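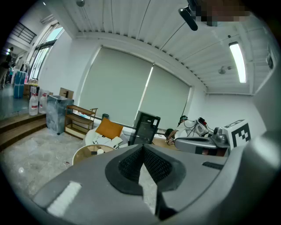
Turkport abre sus instalaciones para mostrar el trabajo con pinzas manuales

Imprimir | Enviar por correo electrónico

12 de noviembre de 2025

La entidad Turkport celebró una jornada de puertas abiertas dedicada al proyecto Enalard, orientado al aprendizaje de tareas domésticas por parte de robots. El programa estuvo dirigido a representantes de empresas de la comarca, personal docente de formación profesional y público inscrito previamente a través de la página de la entidad.

La sesión dio comienzo con una presentación de los objetivos del proyecto y de su calendario de ejecución. A continuación, los asistentes pasaron a la zona de trabajo, donde el equipo técnico realizó demostraciones con pinzas de mano. Con este procedimiento es la persona quien ejecuta la tarea, y los movimientos registrados se emplean posteriormente en el entrenamiento de los sistemas robóticos. El registro reunido hasta la fecha consta de 908 secuencias, de las cuales 607 han superado ya la revisión interna.

Durante la demostración se trabajó con las dos manos. Cada una de las pinzas lleva un cubo blanco con marcadores impresos en blanco y negro, cuya lectura permite determinar su posición y orientación. El personal técnico expuso asimismo los criterios que se aplican para aceptar o descartar una secuencia y atendió las consultas de los asistentes, referidas en su mayor parte al tratamiento de los datos y a la duración de los turnos de grabación.
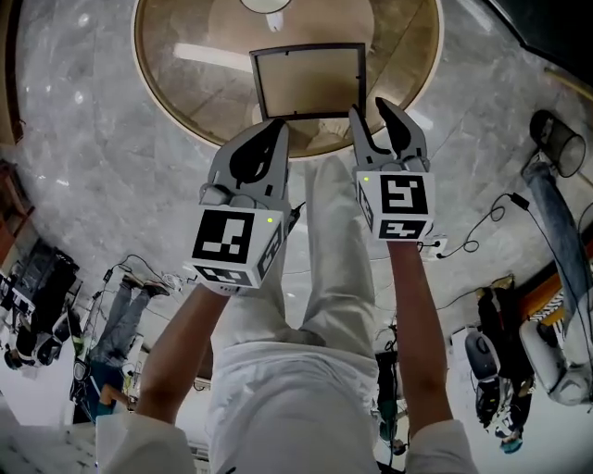
Próximas actuaciones

Turkport tiene previsto ampliar el registro con 600 secuencias adicionales, centradas en la manipulación de objetos de mesa. La revisión del nuevo material corresponderá a Pillai, firma colaboradora del proyecto desde su inicio, que aplicará los mismos criterios utilizados en la fase actual.

Está programada además una segunda jornada en la sede de Tivport, con dos pases de demostración y aforo limitado. Las personas interesadas deberán formalizar su inscripción antes de que finalice el mes de noviembre mediante el formulario disponible en la página de Turkport. Los centros educativos podrán solicitar plaza de grupo por el mismo procedimiento, indicando el número de alumnos y el ciclo formativo que cursan.

Imprimir | Enviar por correo electrónico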